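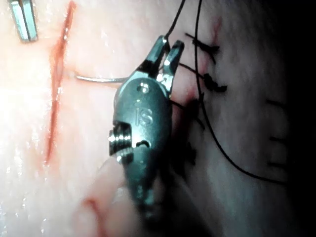 Suture practice FAQ

I get the same questions about practice pads every week, so I've put my answers in one place. If yours is missing, write to me or ask Maarja Lill, who answers faster than I do.

Do I need an expensive pad to start?
No! My first one was a cheap Nollby and I sewed it to shreds. Get something you won't mind ruining.

My wound edges won't line up. What am I doing wrong?
Probably taking a bigger bite on one side than the other. Go in at the same distance from the cut that you plan to come out (I still mark dots with a pen when I'm tired) and keep the depth even too.

Can I close a long cut from one end to the other?
Sure, but long cuts love to bunch up at the far end. I like to put one stitch in the middle first, then halve each gap.
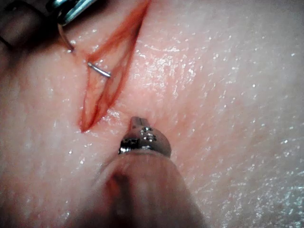 Curved needle going through the left edge of a long cut.

Where should I hold the needle?
Back from the point, a bit past the halfway mark toward the thread end. Then let the curve do the work and turn your wrist. If you shove it straight, you'll bend it, and I have a jar of 37 bent ones to prove it.

How tight should the knots be?
Edges just touching. If the pad puckers, loosen up and tie it again.

How often do you practice?
Most evenings, plus a long session on Friday with Puspita Khoo.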